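Astent Kitchen Pack for Talpur: a long-ish review after a winter of pretend crockery
Posted by Iraís Alvarado, Thursday, March 14, 2019 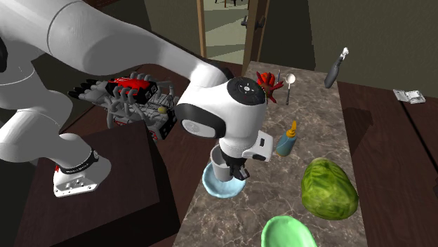

Wiremu Hinds asked under my last post whether a paid scene pack is worth having at all, when you can model a table and a few boxes yourself in an afternoon and the arm won't know the difference. He had been getting on perfectly well with grey cubes, he said, and would rather spend the money on a better graphics card.

It's a fair question, Wiremu, and I've been meaning to answer it properly ever since, so put the kettle on.

For anyone new to these pages, Talpur is the simulator I use for trying out grasping routines before they go anywhere near our real arm, and Astent is the add-on that fills it with rooms and household things. You can buy the packs one at a time. The kitchen one cost me 470 pounds for a single desk, which made me wince a bit, I don't mind saying, and it had to be argued for more than once before I was allowed to press the button.

What you get for that is 50 rooms and a library of 1,533 objects, each with its own weight and friction already filled in. I had been doing those by hand (badly!) and it is hard to put into words how pleasant it was to drop in a cup and a saucer and have them simply sit there. My own home-made saucer used to tremble gently and then wander off under the counter. The Astent one stays put while the fingers close on the rim of the cup, and it even has a slightly wavy edge, the sort of thing I would never have bothered to model and which gave my contact settings a proper seeing-to in the first week.

The objects are a wonderfully odd lot, too. On the same stretch of marble as the cup I've had a model engine with a red top, something big and green that I call the watermelon, a squeeze bottle with a yellow nozzle and a spiky red creature that might be a lobster or might be a crab, depending on who's looking over my shoulder. I thought this was silly to begin with and tidied it all away. Then I put it back. My object finder had been doing splendidly on bare worktops and went to pieces as soon as it had clutter to deal with, and I'd much sooner learn that at my desk on a wet morning than at the bench with real china.

Setting up was mostly painless. The installer wants a good deal of disk space and takes its time, and the first room you open will sit there thinking for so long that you'll suspect a crash. Leave it be. After that rooms open quickly enough, and the shadows and the veining in the marble look lovely on quite an ordinary screen.

Now for the grumbles, and I do have a few. Search is poor: typing "cup" brings up cupboards first, every single time. The soft things aren't soft, so a squeeze bottle can't be squeezed, and if your work depends on that you should look elsewhere. Doors and handles are there in the rooms I use, but I never got one to open without digging into the joint settings, and the manual gives the whole subject a paragraph. Saving a rearranged room also quietly resets the lighting, and I lost most of a Friday in October to that before I spotted what was going on.

Support was kind. I wrote in about the lighting and had a friendly reply from Shoshana Blackwood the next morning with a setting to change, and it worked. She said a fix was planned, though she wouldn't be drawn on when.

As for results, I ran about 3,000 grasps on cups and small bowls over the winter, first in my own grey box of a room and then in the Astent kitchens. The grey room flattered me terribly. The kitchens gave me lower scores and much closer agreement with what our real arm does, so I've stopped using the grey room for anything but checking that the software starts.

So, Wiremu, if you're only testing whether the arm can reach a spot and come back again, keep your cubes and buy the graphics card. If you're picking up household things among other household things, I'd get the pack, and I'd wait for one of the seasonal offers if your deadline allows. I'm hoping to try the Clollomach workshop pack next, and I'll report back on whether its drawers open.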